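Sorting Small Hardware on a Big Table

Every March I get the urge to go through the odd bits of metal that pile up over the winter, and every March I start by looking for the biggest pale table I can find. A white or cream top is a real kindness to your eyes when you're hunting for little gray things!
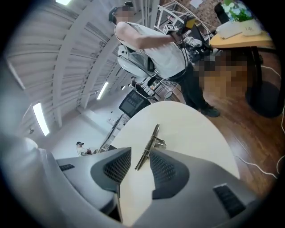
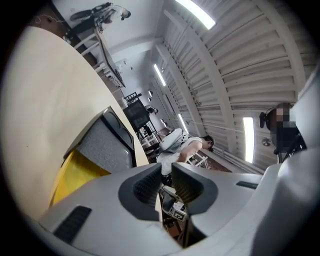
Start by spreading everything out with plenty of elbow room, and I do mean everything, even the pieces you're sure you know. Brackets go first in my house because they're flat and behave themselves. Lay each one down with its screws beside it, and if the screws are long gone, measure the holes and write the size on a bit of masking tape. Round and oval tables are lovely for this (you can walk all the way around), but they do let things roll, so put screws in a saucer or an old jar lid.

My neighbor Cremilda Teixeira keeps a sheet of felt under her lamp for the really tiny parts, and I've come around to it. Nothing bounces!

Keep your spread to the middle of the table, about 8 inches in from the edge, and leave one corner free for your coffee. Then check the floor before you sweep. I once spent a whole evening looking for a hinge pin that was sitting in the dustpan.

For storage, shallow trays beat deep boxes every time. I use five of them, with the labels on the front where I can read them without my glasses. Anything I can't name goes in the last tray and gets one more year.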